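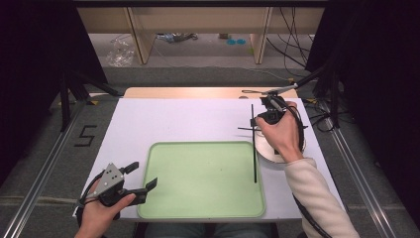 Ticket 1909
Component: Teseck (recording and pose tracking)
Station: table 5
Status: closed, one follow-up open
Summary: right gripper pose jumps when the tool is low over the plate, left gripper is fine

Initial report

Since the update of Teseck in October we see jumps in the pose of the right gripper. The task is the one with the green tray and the white plate. The left gripper gives a smooth path during the whole episode. The right one is smooth while the hand is high, and when it goes down toward the plate the position moves to the side in a single step, stays there a short time, and comes back. In the viewer it looks like the hand teleports.

The jump is always to the same side. I checked the raw log before the filter and it is already there, so the filter is not guilty. The training export from Flandine refuses these episodes with the message "pose discontinuity, segment dropped", and this is how we noticed the problem at all. If the export did not have this check, the bad episodes would go into the training set.

What I expected: continuous pose for both tools.
What I get: one or more steps in the right tool only.

Update, 10:40

I tried the simple things first.

Restarted the Teseck service. No change.
Exchanged the USB ports of the two grippers. The problem stays with the right tool, so it is not the port.
Loaded the old calibration file. The jumps are still there, a little smaller.
Recorded one episode without touching the plate, only moving above the tray. No jumps.

The last test was useful. It says the tool itself can be tracked well, and something near the plate disturbs it.

Update, 11:25

I looked at the feature matches that the tracker keeps for each camera. Teseck takes up to 2000 points from each picture and gives every point a weight. In the good part of the episode most of the strong points are on the tray rim and on the edge of the table. When the right gripper comes close to the plate, the strong points move to the plate rim and to the thin black rod.
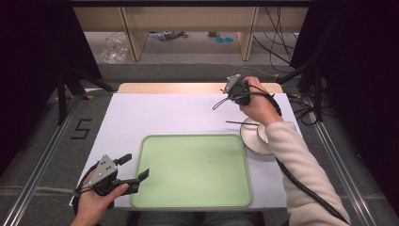

This is a problem for the tracker because it believes that everything outside the gripper is static. The rod and the dishes are objects we manipulate, so they are not static. If the rod moves and the tracker thinks the camera moved, the pose must go to the wrong place. I plotted the step size against the number of matched points on the rod and the relation is quite clear, also by eye.

There is a mask for the gripper fingers, and it works. For the objects there was a second mask in the old version, made by the Condori segmentation node. In the new version I do not find its output in the log.

Update, 13:10

Found the first reason. The Condori node is running, but its topic name changed in the update and Teseck still listens to the old name. There is no error for this. Teseck waits 75 ms for the mask, and then continues without it and writes nothing. I consider this a bug by itself – a missing mask should be at least a warning.

I changed the topic name in the station config and recorded again. Much better, but not completely clean. In frame 605 of the new episode there is still a small step.

Update, 14:30

The rest comes from motion blur. When the object in front of the wrist camera is blurred, Condori gives it a low score and removes it from the mask. So the mask has a hole exactly when we need it most.
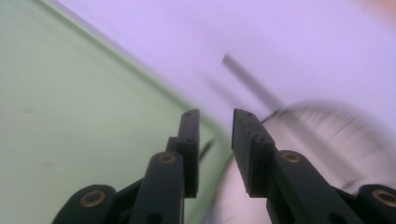 Right and left finger pads are sharp, the rod and the round object behind them are blurred.

The tracker can still find some corners in such a blurred area, and they are bad corners. I made two changes:

1. The mask of the last good frame is kept and made a little bigger, until a new mask with enough score arrives. The parameter is mask_hold, default was off.
2. Points in an area with low sharpness get a smaller weight. This option existed already, but it was disabled in the profile for the wrist cameras.

With both changes I recorded the same motion again, slow and fast. The slow one has no steps. The fast one has one very small step, below the limit of the Flandine check, and the export accepts it.

Update, 16:05

I processed the old recordings again with the new settings, because the raw video was saved. Most of them now pass the export. A few still fail, and in those the tray is outside the view of the camera for a long time, so the tracker has almost nothing static to hold on. I do not think software can save them. I marked them as "do not use" in Endon.

Please do not delete the old pose files yet. I want to compare them with the new ones before we overwrite anything.

Resolution

Topic name corrected in the config of table 5. Parameter mask_hold switched on, sharpness weight enabled for the wrist camera profile. The other stations use the same profile but have their own config file, so the topic name must be changed there by hand.

Follow-up (open): Teseck should write a warning when no mask arrives within the timeout, and the recording tool should show it to the operator before the episode starts.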